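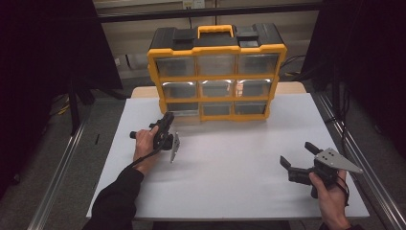 Fig. 1. The two handheld grippers at the bench with the nine-drawer organiser.

Garatholm shared workshop: gripper build, progress report
To: Suqin Deng, small grants, Nguyen-Tran
From: Vasilică Moldovan
7/31/19

You asked for a plain account of where the money has gone and whether I still think the project is worth finishing. The first part is easy. The second I would answer with a maybe, and I'd rather you heard that now than at the end of the grant.

Spending to date is £1,475. Most of it went on aluminium rail, cable and the metalwork for the fingers. I have not touched the amount set aside for the arms and I am asking you to leave it where it is for the time being.

What we said we would do by now was build 2 handheld grippers and use them to record a person doing small workshop jobs, so that a pair of arms could later be taught to do the same. The grippers are built. They are held by a pistol-style handle, and they are heavier than I promised in the application. After half an hour my wrist knows about it. Mirnura, who supplied the drawings we started from, suggested moving the weight back towards the hand. I have tried it on one gripper and can't say I feel much difference.

The job we picked first is opening and shutting the drawers of a parts organiser. I argued against it in June and lost. My view was that it looks simple on paper and would eat the summer, and so far I see no reason to change it. The drawers are clear plastic, so they are hard for a camera to make out under our lights, and a thin front gives the fingers very little to hold.

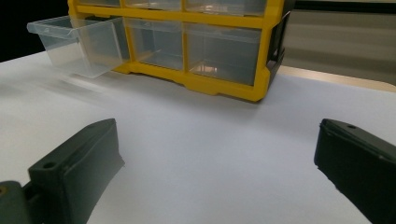

Then there is the matter of how far to pull. A person feels when a drawer is near the end of its run and stops. Our fingers feel nothing, and whoever is holding the gripper has to judge it by eye. Pull too little and the recording is useless for teaching anyone to put a screw in. Pull too much and the drawer comes out altogether, and getting it back in with a gripper is a different job that we never planned for.

We have kept 71 recordings. I would call that a start and no more. The members at Kinivport who are doing similar work tell me they threw away their first batch entirely, and I have left time in the plan for us to do the same. Every recording so far has been made with empty drawers. I don't know how much changes once there are washers in them, and I would be wary of anyone who claimed to.

Before the next report I want to do the following:

Refit the fingers so that both grippers match.
Repeat the drawer job with parts in the drawers.
Have someone other than me make the recordings.

If the results with full drawers are poor, I will ask to switch to a different job and keep the arms money unspent. Please let me know whether the grant terms allow that, as I read clause 2 one way and our bookkeeper reads it the other. Receipts are attached separately.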